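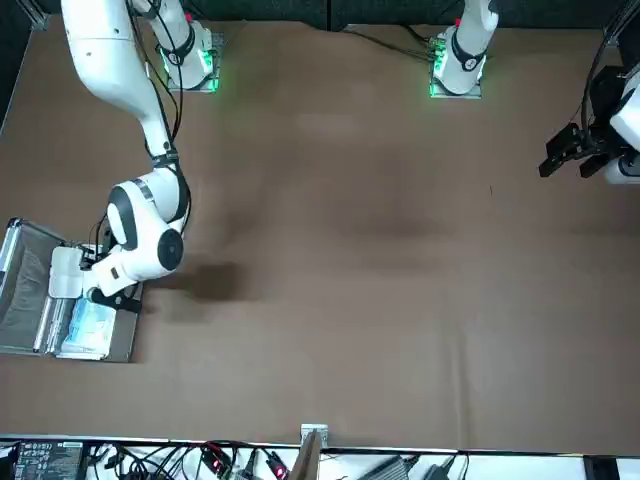 Packing the Same Case, Again: A Conversation With Petro Ivanyshyn

Petro Ivanyshyn has a title at Nadaten that takes up two lines on his email signature. When I ask what it means, he thinks for a moment. "I put things in a case," he says. "Then I take them out of the case. Then I write down that I did it."

What he is collecting is demonstrations, recorded runs of two robot arms doing an ordinary job while a person drives them. Each run gets saved with its video and its joint readings, and all of it goes to Rostyslav Sydorenko, who trains the model. The job this spring is packing: small goods, an open metallic case, two grippers, one brown table. The target is 2000 usable runs. On the morning I visit, the count on Ivanyshyn's sheet is 388.

"Please print the first number bigger," he says.

He came to this from a warehouse, where he packed boxes for a parts distributor called Wosten and was, by his own account, fast. Speed has been no help. His early demonstrations were so quick that the model learned to fling its wrist at the case and hope. Sydorenko sent them back with a note that said only "calmer." Ivanyshyn kept the note.

"As a human you cheat all day long," he says. "You shove a thing with your knuckle. You lean on the lid with your elbow. I have two fingers on each side here and no elbow worth mentioning. So you find out how much of packing was the elbow."

The arms themselves he discusses the way some people discuss in-laws. The right one gets most of the work. The left one, he says, spends long stretches of the day waiting to be useful, and those stretches are recorded too, at full rate, because a model that never sees an arm hold still will never hold one still.
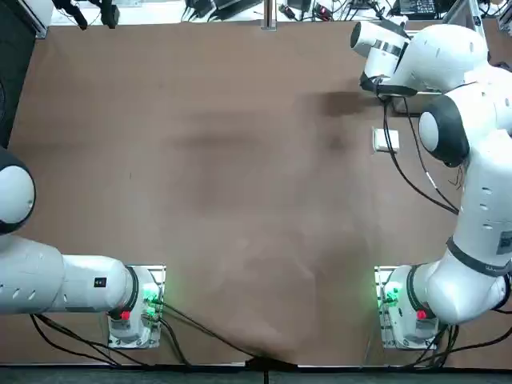
"People assume waiting is free," he goes on. "For a week my left hand drifted. I was thinking about lunch, and my hand was drifting toward lunch. Rostyslav trained on it, and the left arm started drifting too. Very smooth, very confident. He asked me what it was reaching for. What was I going to tell him?"

Those runs were thrown out. So were 21 others from a single afternoon, when Ivanyshyn and his relief operator, Ihor Palamarchuk, discovered that they approached the case from different sides. Neither way was wrong. Mixed together without labels, though, they produced a policy that split the difference and came down on the rim.

I ask whether the two of them then agreed on one way of doing it.

"We agreed that mine was better," says Ivanyshyn.

Palamarchuk, at the next desk, does not look up. "We agreed to label them," he says.

The failures are the part Ivanyshyn has come around on. When he started, he stopped the recording whenever something slipped, out of pride. Now he keeps going, fishes the thing back up and finishes. Sydorenko wants the recoveries more than he wants the clean runs, and has asked for extra. This has created a problem of its own, which is that Ivanyshyn has gotten good. He rarely drops anything, and when he drops something on purpose it looks like it.

"I have no talent for acting," he says. "I let go, and you can see on the video that I meant it. Ihor drops things beautifully. It's natural with him."

Between runs he moves the items by hand, a little left, a little turned. He used to place them by feel until Sydorenko plotted the starting positions and showed him that they all sat in one tidy clump, roughly where a right-handed man would put down a cup. Now a script picks the spots. Ivanyshyn calls the script Romaniuk, after a foreman he once had.

"It tells me where to put things and never says why," he says. "Same as him."

He checks the sheet, sits back down at the controls and asks if I mind being quiet for the next one. It will be number 389.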